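Petersen P2 Soft Goods Gripper: Replacement Jaw Spring Set

Item no. 429
For hand-held and arm-mounted grippers of the type P2
Set contains 2 springs and 2 locking pins
In stock, ships from Ullstead

Please read before you order. In September we received reports that the jaw of the P2 does not open fully after it has closed on thick textile. The motor runs, the display shows "open", but one finger stays behind. When the user then pulls the tool back, the fabric comes with it. Our technician Sudheer Varma found the cause in the old return spring, which loses its force when the finger is held under side load.

The fault shows mostly with bedding and padded clothes, where the finger tips go deep into a fold. With thin cloth you may never notice it.
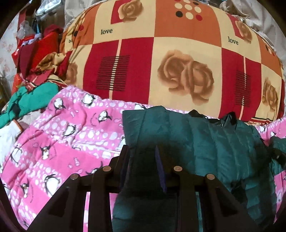
SAFETY NOTICE

Quilts, blankets and quilted jackets lying together are the hardest case for the old spring. Until the new set is installed, do not grip more than one layer at a time. Never free a stuck finger by hand while the battery is connected. The finger can snap back and pinch the skin.

Installation

Remove the battery. Open the side cover, take out both old springs and put in the new ones with the short hook to the front. The locking pin must be turned 90 degrees until it clicks. Always change both sides together.

Owners of a P2 with the old spring get the set free of charge. Write to Ilse Stöcker in our service department and give the serial number of the tool.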